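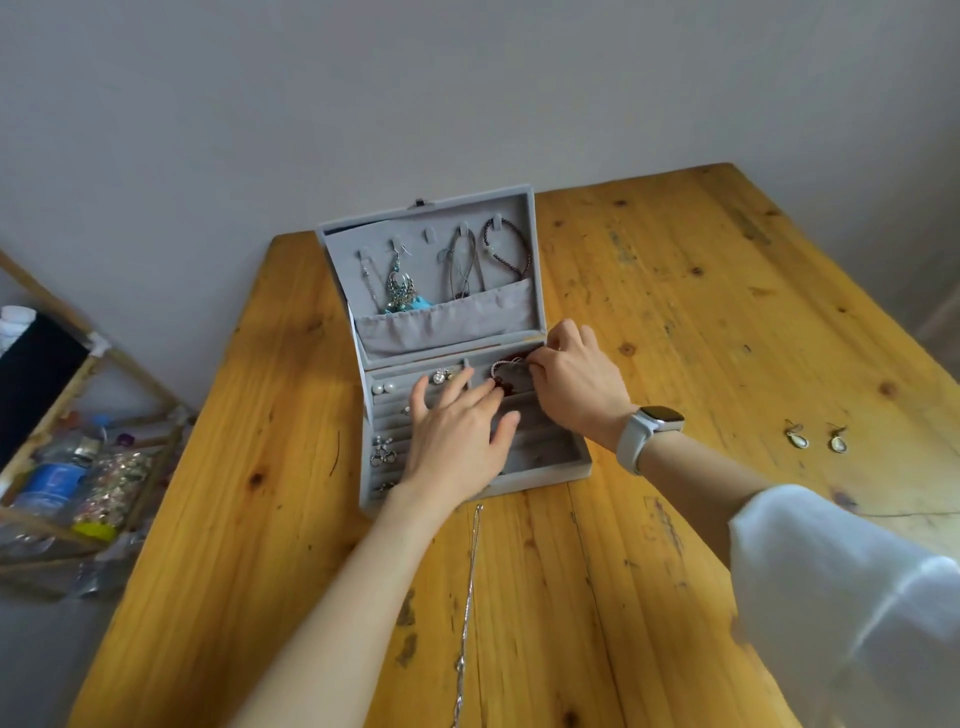
Jewelry box notes (the Gernley folder)

Hi! I'm Shagufta, and these are my notes on sorting one jewelry box, kept together so my cousin Tanveer Farooqui and I stop texting each other "where do the hoops go" at 11 at night.

What's in the folder

photos/ – 82 pictures, all of the box and the pine table
notes.txt – my running list, with typos
layout.csv – one line per piece, with the spot I gave it

How I sort

Studs and hoops go in the ring rolls, pushed down far enough that the backs don't pop out. Long stuff hangs in the lid. I keep the thin silver chain on the far left hook, all by itself, because I once spent 15 minutes picking a knot out of it with a pin and I'm not doing that again! Bracelets can hang on the right or lie in the open compartment, I go back and forth on this. 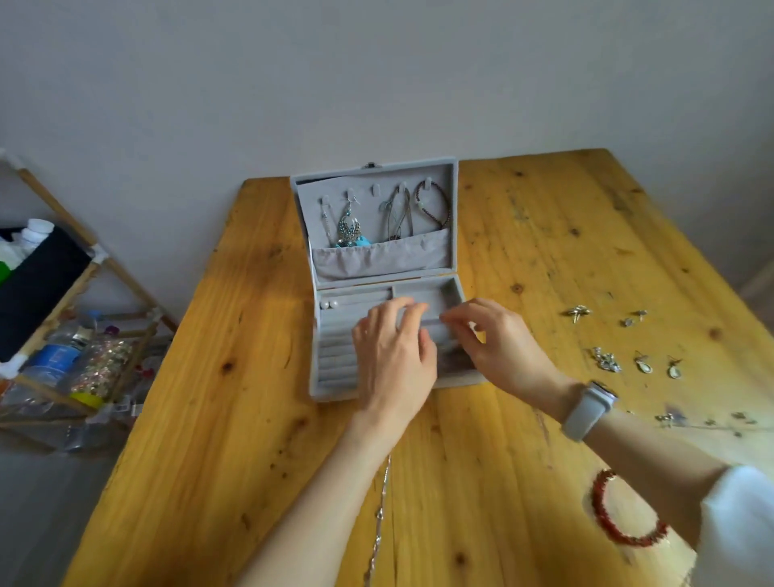 Pearl studs in the tray, silver earrings still out on the table.

Known problems

"Piece" means a pair for earrings in layout.csv, except in the first 3 lines, where I counted singles (sorry). The pocket in the lid isn't listed at all yet. If you fix either one, save it as a new copy and tell me – Tanveer has overwritten my file before.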